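In Praise of the Open Shelf

I took the doors off my kitchen cabinets in March and I have been insufferable about it ever since. My sister has asked me to stop bringing it up at dinner. So I'm bringing it up with you instead, because I think open shelves are one of the best things you can do to a kitchen, and the people who are against them are mostly against a version I don't like either.

You know the version. Six matching white mugs, a fern, a cookbook turned face out, and a wooden board that has never met an onion. Those shelves are for looking at. Of course people hate them! If I had to keep my shelves looking like that I'd have nailed the doors back on by the end of the first week.

What I want to argue for is the working shelf. My grandmother had them in her house in Merndale, where the pantry was a narrow room off the kitchen with boards along both walls and no doors on anything. Flour, jars, the good platter, a bag of string, candles for when the power went out. You could stand in the doorway and know what was for supper. She never made a shopping list in her life, as far as I know. She looked at the shelves, and whatever wasn't there she went and got.

Compare that with my kitchen before. I had 2 cans of chickpeas I remembered and a whole row I didn't. I bought cumin every time I bought groceries. When the doors came off I found a Zanetti coffee pot still in its box, a wedding present, and I have used it every morning since (it makes wonderful coffee, and I'm sorry, Aunt Lil, that it took me so long).

A door lets you put off a decision. You shove the thing in, you close it, and you're done with it for years. I'm not saying that's a moral failing, and I have closets I'd rather not discuss. But a kitchen is a place where you reach for things with one hand while something is burning, and I want the things I reach for to be right there.

Now, the dust. Everybody brings up the dust! A cabinetmaker I know, Troels Hauksdóttir, has put in doors for half the houses in Fladley and thinks I've lost my mind. His case is grease and dust, and he makes it well. My answer is that things you use every day don't sit long enough to get dusty. The plates go through the wash, the glasses go through the wash, the salt gets handled all day long. What gets dusty is the fondue set, and the fondue set should be in a box in the basement, or better yet at somebody else's house. I'll give him the spot right over the stove. Nothing should live open over a stove.

He also says doors hide a mess, and there he and I really part ways. I like a bit of mess. A kitchen with a stack of odd bowls in it tells you that people eat there, and I feel more at home in one of those than in any of the smooth ones where you have to push on a panel to find out whether it's a fridge.
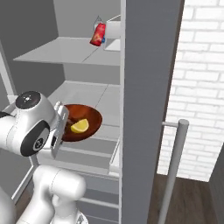

Color is the part I didn't expect to care about. I had always thought you needed pretty dishes to pull this off, and mine are whatever survived two moves and a toddler. But plain things look good against a plain background - one lemon wedge, very yellow in a dark reddish-brown bowl on a shelf of an open grey cabinet, and you've got more going on than a whole wall of matched china. I painted my own shelves a dull grey after trying out far too many samples, and suddenly the chipped green pitcher looked like something I'd picked on purpose.

Cost matters too, and it's on my side. I was quoted $980 for new doors and hinges, and the nicer ones in the Snorradóttir showroom went to $2000 before anyone had talked about handles. Taking the old doors off cost me $33 in filler and paint and one long afternoon. They're in the garage, wrapped in a sheet, in case I ever sell the place to someone like Troels.

If you're tempted, start with one cabinet, and make it the one you open most. Leave the door off for a month and see what you pull out and what you keep reaching past. Mine was the one to the left of the sink, with the glasses in it, and I never did put that door back on.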